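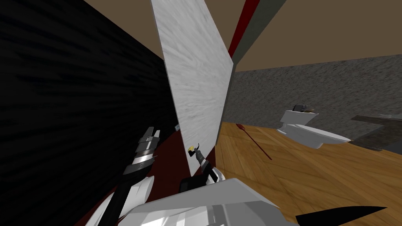
Chapter 4: Colour and the Size of a Room

My first paid job was a hallway in Fevside, and I got it wrong in the loveliest navy you ever saw. I'd picked the colour from a chip no bigger than a stamp (don't do this!) and then rolled it over everything, ceiling included. My old teacher, Hermine Aigner, walked in, said "Who died?" and walked out again. What she taught me afterwards is most of this chapter. A dark colour needs a pale neighbour, so think of one big black wall running away from you, with a light grey marbled panel at the far end of it and a plain tan ceiling over the top. Your eye goes straight to the grey, doesn't it? Even a thin stripe of deep red beside a door frame gets its turn.

We'll start with walls, then move on to ceilings and trim, and you'll want your sample boards from Chapter 3 handy. If you haven't painted them yet, go and do it now and let them dry while you read. I'll be using the Trovach house all the way through, mainly its gloomy back bedroom, which took me four tries.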